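30 décembre 2019

Bon, je vous parle encore d'armoires électriques, désolée pour ceux qui venaient pour les recettes ! Chez Bramano, j'ai enfin pris le temps de regarder la nôtre, la grise à deux portes (presque 24 mois que je passe devant…). Jaune, vert, rouge en haut à gauche, l'afficheur plein de 2, et cet éclair rouge qui me fait toujours reculer d'un pas.

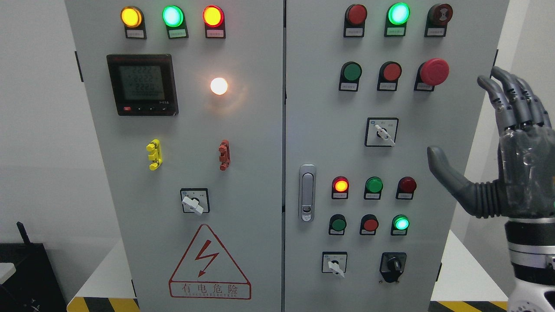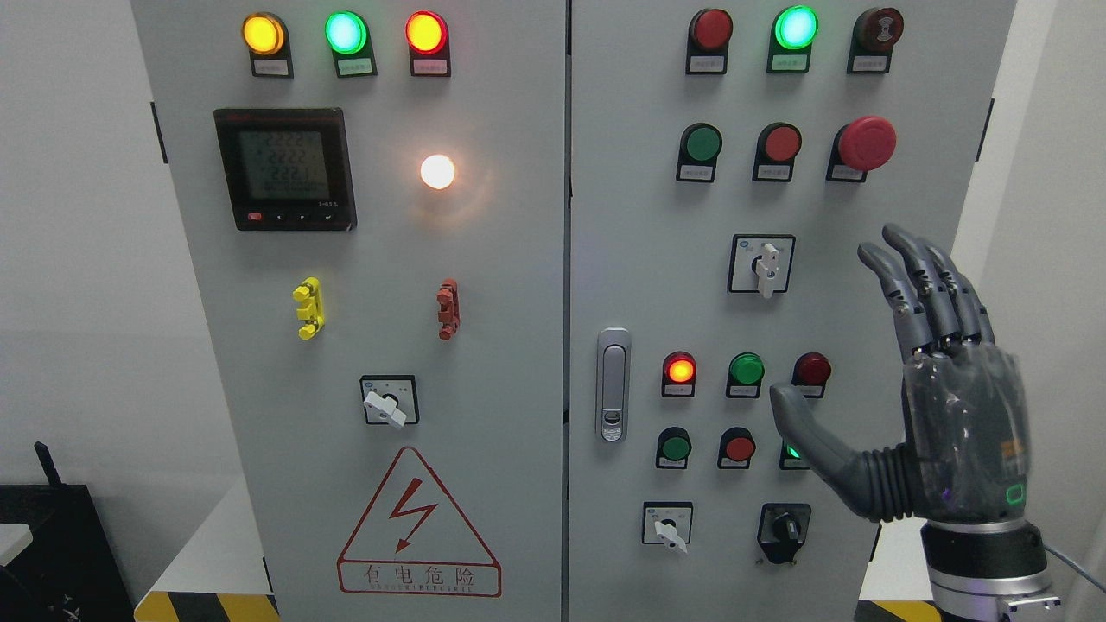
Asanka Ranasinghe trouve que je m'attarde trop sur les voyants et qu'il vaudrait mieux commencer par apprendre les étiquettes, quitte à les recopier dans un carnet avec la traduction. Pas bête. J'ai donc acheté un carnet, 200 pages, je vois large ! Pour l'instant j'ai rempli une ligne : 有电危险, danger, électricité. La suite en avril, si je tiens le rythme.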